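Bin picking, gripper comparison, day 2
23 Dec 2024. Cell 2, KUKA arm, gray metal bin. Notes for me and Yevhen Kovalchuk.

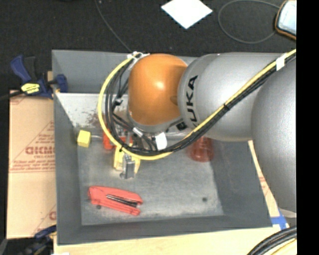

Setup

Same bin as day 1, clamped to the table on the left side. Mixed objects on the floor of the bin: red stapler, dark red translucent cup, small yellow block, a few others. Finger gripper on the flange for the morning, then the Hutex suction head after lunch. Camera and lighting not touched between the two.

Put the objects back by hand after every fifth cycle. Kept the stapler near the front wall on purpose, that was the bad spot on day 1.

Runs

Finger gripper: 176 attempts. Most of the misses were close to the walls. The sloping sides leave little room for the wrist, and the planner throws out a lot of approaches that would probably be fine. I relaxed the wall clearance to 4 mm and it stopped rejecting the cup on the right side. Did not try going lower.

Stapler: picks up well across the body, badly from the ends. When it lies with the jaws open the grasp detector likes to aim for the gap. Added a penalty for grasps narrower than 5 mm, which helped, but now it also skips thin rods. Needs a per-object setting and I don't want to hard code it.

Cup: squeezes out if the force is too high. 25 N is fine. Went back to that value for everything.

Suction head: good on the block, hopeless on the stapler unless it lands on its flat side. Cup only works on the bottom, and then only when it is upside down. Stopped early. Full log is in the Buvdale folder with the day 1 data.

Cables

The bundle around the wrist is too long. It loops below the joint and gets in front of the fingers, so from this side you can't see the contact on the left half of the bin. It also limits how far I am willing to let the last axis turn. Re-tie with less slack, or route it over the top of the link. Yevhen thinks the Yurchenko cell has a spare bracket that would fit.

Checked the ties before shutting down. All tight.

To do

- shorten the bundle, then repeat the left wall positions
- ask Bretville for the softer finger pads, same hole pattern as now
- per-object minimum grasp width in the config
- put the clearance change in the main branch, it is only on the cell PC
- move the clamp handle further out, it is inside the planner's collision box and costs us the upper left corner

Arm parked, air off, controller left on for the backup.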